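Home | Projects | Workshop | Join in | Contact
Last updated: September
Reading time: 1 minute

Call for participants: two-armed home robot, Brosbridge shared workshop

The Varnura build needs 6 more people for its autumn stage. We are putting together a two-armed robot for ordinary rooms, and we test each arm movement in simulation before trying it on the bench.

Most of the work is wiring, fitting the arm covers and setting up rooms in the simulator — tables, plates, doorways and so on. You should be comfortable with hand tools or with basic Python. Both would be useful, but one is enough. We can teach soldering.

Sessions run from 18:30 in Unit 73, Skonitz Yard, and last around 180 minutes. There is no pay. Tea and parts are covered, and tools can be borrowed overnight if you sign for them.

To apply, send a few lines on what you have built or mended to the workshop desk, quoting reference 251. Under-18s need an adult with them.

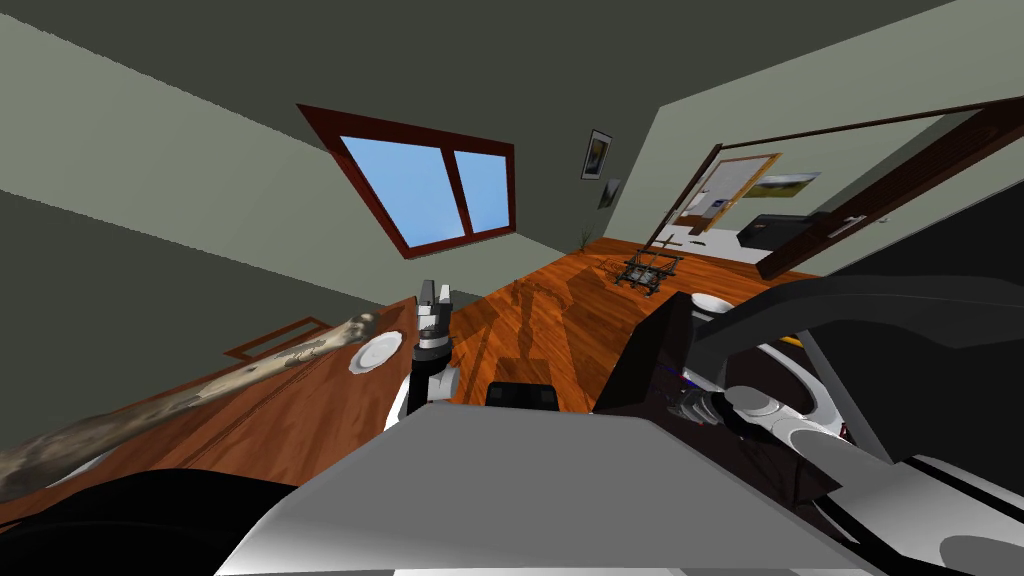 Simulator view: both arms, with the left gripper raised beside the table.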